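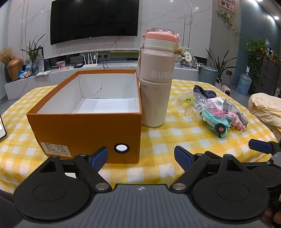

Does the choice of house matter more than the number of demos?
posted by mudach_lab2

We're training a pick and place policy from hand-held gripper demos, no robot arm during collection. Task is packing small household items into an open box. We have 3,339 demos, all recorded in 3 homes. On a held-out home the policy drops to less than half of its score in the training homes. My advisor wants to double the demos. I would like to use the time to get into more homes. Has anyone measured this?

Andrade
Yes, on a similar task. We held the total at 408 demos and only changed how many rooms they came from. With 3 rooms the policy finished 31 of 80 test trials in an unseen room. With 12 rooms it finished 58 of 80. Same objects, same training schedule, same two people collecting.

Two cautions. Our rooms were all in one building, so your gap could be larger or smaller. Also, we changed the tablecloth between rooms and didn't run that as a separate condition, so I can't tell you how much came from the cloth and how much from the background. If I did it over I would run the cloth alone first. It's one afternoon of work.

For your case I would train on a random 408 from your set and compare it with the full set in the held-out home. If the two scores are close, more demos from the same homes won't buy you much.

flundine
more homes. we wasted a month on the other thing

Prosadness
Check your calibration before you collect anything. We had the same drop in July and part of it was a gripper width offset between two units. Replay a few demos from each unit on the arm and look at where the fingers close on the object. Ours were off by 3 mm on one side, enough to miss thin items like pouches and cards.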